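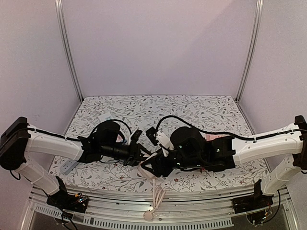

Equipment > Two-arm benches > Buying questions

Questions about buying a two-arm bench

Last updated 26 Jun 2023 by Anca Olteanu, Clonedico

Do I need two arms or is one enough?
If your parts are rigid and stay where you put them, one arm is usually enough. Cables, bags and cloth are different, they move when you touch them. For this kind of work we recommend to budget for two arms from the beginning. Adding the second one later costs more labour, and the frame must be opened again.

How much bench space should I plan?
The Restanau enclosure needs a bench 156 cm wide. Please leave also 35 cm behind it for the power supply and for your hand. Many customers forget the hand.

Are the side walls included in the price?
Yes, plain panels for the back and both sides are included. Printed or coloured panels are extra. A patterned table cover you can buy in any household shop, it is cheaper than ours.

What should I keep aside for spare parts?
We suggest $400 for the first year. Most of this goes to gripper fingers and cable clips. Motors are rarely changed in the first year, but the delivery from Rivas is slow, so a lab with a fixed deadline may want one on the shelf.

Can I use my own small objects for practice?
Of course. Remote controls, charging cables and paper cards are good and cost almost nothing. Start with these before you order the Lellow parts kit.

How long is the delivery?
Three weeks for arms, longer for the frame. Orders placed in February are slower – many universities are spending their budget at this time.

Do you give a quote without tax?
Yes, please write it in your request, together with the delivery address.

Shares: 3 | Comments: 0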